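The visitors' door at Plondari is around the back, past the loading dock, and I walked by it twice before a kind man on a forklift waved me in. It was a Wednesday in October, just before nine, and the coffee was already going (thank goodness, after that drive!).

I had come for the teaching room, where people show a robot a job by steering it from a desk – first in a simulator they call Vovel, later on the real arm down the hall. You take the controls, you make every move yourself, and the computer keeps a record to learn from. They have saved 624 of these lessons so far and want 2000 before spring. My turn began with the jaws open over a bare gray surface, and I was far more nervous than a person ought to be in front of a screen.

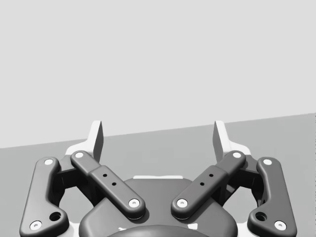

Go slower than you think you need to, Pascal Tessier told me, because the robot will pick up your bad habits right along with the good ones. He had me practice closing and opening until my shoulders came down from my ears, and only then did we start on a proper lesson. I managed four in an hour. The morning's best operator had done 76 – and she had stopped for a snack!

After lunch we walked over to the Dromard building to see the real arm, and I stayed until they locked up.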